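Speaker notes: Clearing the Table
Talk for the Gwynne Tableware Collectors, July 8, 2018

(Water on the lectern. Phone off. Start slow, you always rush the first page.)

Good afternoon, everybody, and thank you for giving up a Sunday for a talk on dinner plates. I know it's nice out. I saw a few of you looking at the river on the way in, so I promise to have you back outside before the shade moves off the benches.

I want to talk about how we eat off plates, how we got them in the first place, and why I think we've stopped looking at them. I'm not a scholar. I sold kitchenware in Hudum for most of my working life, and I've been buying old plates at weekend sales for even longer, which my shelves will tell you and so will my back. So please take this as shop talk from somebody who has packed a lot of china in a lot of newspaper.

(Slide 1, title. Don't read it out.)

Let me start with the trencher. If you sat down to a big meal in the Middle Ages, there was a good chance your food came on a thick slice of stale bread. It soaked up the gravy, and at the end you could eat it, or it went to the dogs, or to the poor at the door. I love this. No washing up! Later on you get wooden trenchers, square or round, some of them with a little hollow in one corner for salt.

(Pass the wooden one around now. Start it on the left side, last time it never made it to the back row.)

The one going around is a copy. A turner in Nemska made it for me out of sycamore, and he put the salt hollow in the wrong place and then wouldn't hear a word about it. Turn it over. People did that at the table too, ate the main course on one side and something sweet on the other. I tried it at home with a pork chop and then apple pie. Wipe it well first, is my advice.

Pewter next. Pewter was the step up, the thing a family saved for and left to their children. The oldest piece I've ever had in my hands was a pewter plate with 1640 scratched on the back, and I'll be straight with you, anybody with a nail can scratch a date on a plate. But the front was covered with knife marks, hundreds of fine little lines crossing every which way, and you can't help thinking about the dinners. I put it back down. The seller wanted far too much for it and I had the rent due.

(Pause here. Drink some water.)

Then china, and everybody goes a little crazy for china. Porcelain comes in by ship, people with money want it, and potters in Europe spend a long time trying to work out how it's done. In the meantime you get tin glaze, that thick white coat over an ordinary clay body, painted in blue so it looks like the expensive stuff from across the room. If you have a piece with chips along the rim, look at the chips. You'll see the buff or reddish clay underneath. That's the first thing I check at a sale, before I even look at the painting.

(Slide 2, the rim close-ups. Point out the chip at the top. Laser pointer is in the jacket pocket.)

Now color, which is my real subject and the part I could go on about until dinner. For a long time a good plate was white, or white with something painted on it. The idea of a plate being one flat, strong color all over, and selling that for everyday use, really takes hold in the twentieth century. You had bright yellow, cobalt blue, orange, that soft jade green. People mixed them on purpose. My mother's set didn't match and she was proud of it, and my aunt, who had a full white service with a gold line, thought it looked like a picnic.

Greens are the ones I look for. Green is hard to get right. Too much yellow in it and your mashed potatoes look ill. Lean it toward blue and suddenly everything sits nicely, carrots, salmon, a fried egg, even plain rice. I think teal is the kindest color you can put under food, and I will argue with any of you about it over coffee.

(Slide 3. Leave it up through the next part.)

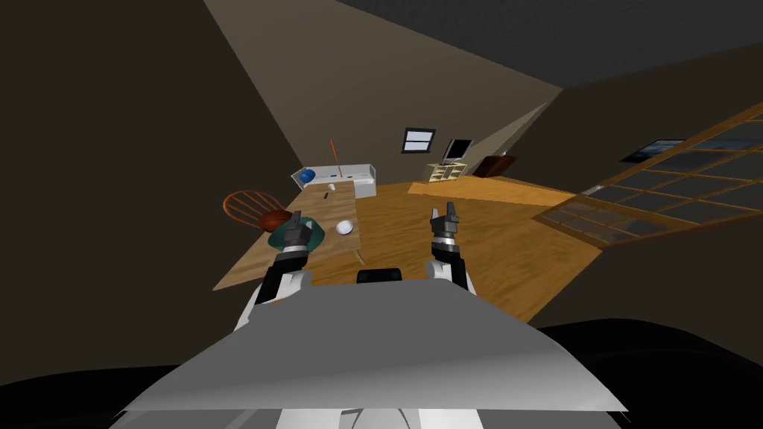
Slide 3. Teal-green plate on a tabletop, computer rendering.

So what makes a teal plate hold its own like that? Contrast, mostly. There isn't much blue-green food in the world. Put a slice of roast beef on a brown plate and it disappears, put it on white and it looks fine, put it on teal and the pink jumps right out at you. Restaurants know this. There was a little place in Risevlow, closed now, sadly, that served beet salad on deep green plates, and I have never wanted a beet so much in my life.

(Ask the room: what color plates did you grow up with? Take a few answers. Don't let it run, the last group got onto casserole dishes and we never got back.)

Okay, size. I brought 3 plates from home and they're stacked here on the lectern, please don't let me knock them off. Smallest on top. That one came out of my grandmother's kitchen, it was her dinner plate, and most of you would call it a salad plate. The middle one I bought when I got married. The big one at the bottom I bought in 2000, for a new kitchen, and it would not go in the dishwasher. I had to take out the bottom rack and bend two of the prongs with pliers. It's a lovely plate. It's practically a tray.

And you fill what you're given, don't you? I do. I put my usual supper on grandma's plate and it looked like a feast, then slid the same supper onto the big one and went looking for bread. I don't want to preach at anybody about portions. I only think it's worth getting the old ones out of the cupboard and using them.

Which brings me to using them at all. Please use your plates! I've been to so many house sales where the good set comes out of the cabinet without a mark on it, still with the paper circles between, and the everyday plates in the kitchen are worn thin. If it's old, wash it by hand in warm water, keep it out of the microwave if there's any gold on it, and don't soak anything with crazing (that's the network of fine cracks in the glaze). With old bright glazes, I'd keep them for display unless you've had them tested, some contain lead and I don't fool around with that. Everything else can come out on a Tuesday for scrambled eggs.

(If there's time: the story of the moving van and the soup tureen. If not, skip to storage.)

Storage, quickly. Stack plates by size, with felt or a paper towel between them. Don't hang cups by the handle if the handle's been glued. Plates in a box go on edge, like records, never flat. I learned that one the expensive way, on a delivery to Gwynne, and I can still hear the sound the box made when I set it down.

(Get the trencher back! Check the back row.)

I'll stop talking now and take questions. If you brought something to show, bring it up to the long table by the window, and I'll come down and look at every piece. I'm happy to guess at what it is. I won't put a price on anything, so please don't ask, my husband already says I'm too soft on gravy boats.

(Coffee is in the side room. Thank the kitchen. Wrap the big plate first.)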